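Ticket 286: Plate pick drifts off the rim in the kitchen sim
Component: grasp planner / Rekasen bridge
Status: open, workaround in place

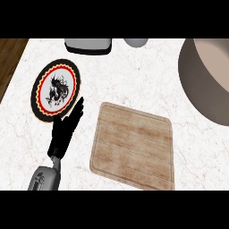
OK so I've been poking at this since Wednesday and I finally have something worth writing down. The planner picks a grasp on the plate rim, the arm heads over there nicely, and then on a bunch of seeds the fingers close on nothing. No error, no collision warning, the log just says "grasp complete" and moves on (thanks a lot).

First guess was friction, because it's always friction, right? Cranked it way up in the Florolo scene config. No change. Put it back.

Second guess was perception. The plate has that black rim with the yellow and red zigzag just inside it, and I wondered if the segmenter was fitting its ellipse to the zigzag and ignoring the black part. So I dumped the masks for 19 seeds and yep, in 8 of them the outline hugs the zigzag band! That makes the plate look smaller than it is, and the grasp target lands too far in.

Swapped in the ground truth pose from the sim to check. Every one of those bad seeds picked fine except 2, and those two look like a different problem. The wrist goal gets clipped at the joint limit and Tlapale quietly returns the nearest pose it can reach. I'll open a separate ticket for that one, please don't fix it under this number.

Workaround for now: set rim_source to "sim" in the Itgate launch file and restart the bridge. You do need the restart, a plain reload keeps the old value (ask me how long that took to figure out).

Still to do:
- retrain or at least re-threshold the segmenter on patterned plates
- make "grasp complete" check finger width before it reports anything
- rerun the full seed list with rim_source back on "camera"

Masks and logs are in the usual folder under the ticket number. Leaving this open until the rerun is done.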